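Finger width estimation for the Skudik pipeline
Project report, software group

3. Method

Our part of the project was the script that reads how far the gripper is open from the wrist camera video. The Henare logger already stores pose, but it has no width channel, so the planner could not be trained on it.

We first tried printed markers on the fingers. They were lost whenever the hand tilted toward the light, and we dropped them in April. The second version, called Dritaser, finds the dark fingers by threshold, fits a line to each inner edge and converts the pixel distance to width with a lookup table. A median filter over 7 images removes single bad readings.

4. Data

We labeled 4,000 images by hand and kept 144 of them for testing. Every session starts with the fingers open over a plain surface – the script takes its zero offset from there.

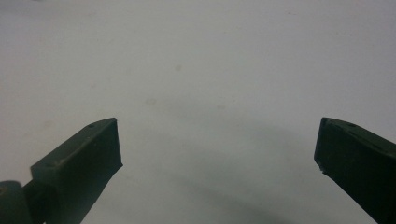 5. Results

On the test images both edges were found in 97 percent of cases. Most of the misses came from dark objects touching a finger, where the line fit follows the object. Soft shadows on the table caused fewer problems than we expected once the threshold was set per session.

Replaying the widths in the Stovorora simulator showed a delay from the median filter. We shifted the timestamps to correct for it, but fast closing motions still come out too smooth. A shorter filter is in the branch and has not been tested.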